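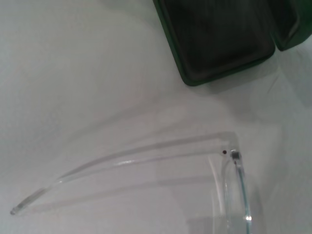
The first time I heard the knocking I was eating cereal over the sink at two in the morning, which is a normal thing I do. Seven knocks, evenly spaced, from the wall between my kitchen and the stairwell. I figured it was a neighbor. Then I remembered I'm on the top floor and the stairwell light hadn't come on (it's on a motion sensor, and it comes on if you so much as breathe out there).

I'd moved to Rokham that October for the cheap rent and knew nothing about the building. The woman at the bakery did, though! As soon as I told her the address she put down her tongs and said, "Oh, the Gebretsadik house," and then she had to serve somebody and I stood there dying of curiosity through an entire order of rolls.

Her version goes like this. The place used to be a boarding house, and a night clerk there rapped on the doors of the early-shift guests to wake them up. He kept on doing it after he died. Her grandmother had heard him, her uncle had heard him, and a plumber had left a good wrench behind and never come back for it.

Now, I'm a pipes-and-drafts person by nature. I bought a little sound recorder, set it on top of the fridge and let it run for 223 nights. I ended up with 2923 clips, mostly the fridge, a few of me singing. The knocks turn up on 2 of them. Seven each time, same spacing, and on the second one my cat gets up and walks out of the kitchen, and you can hear her bell going all the way down the hall.

I took both clips to the Grorora Society, a ghost club that meets above a shoe store in Skilis. They were lovely about it. Half the room said water hammer and the other half wanted to come stay the night, and there was a very long argument about radiators that I didn't follow.

I still don't know what I think. My lease was up for renewal last month and I signed it. I've moved my alarm clock into the kitchen, too, and I eat my cereal at the table now, facing the wall.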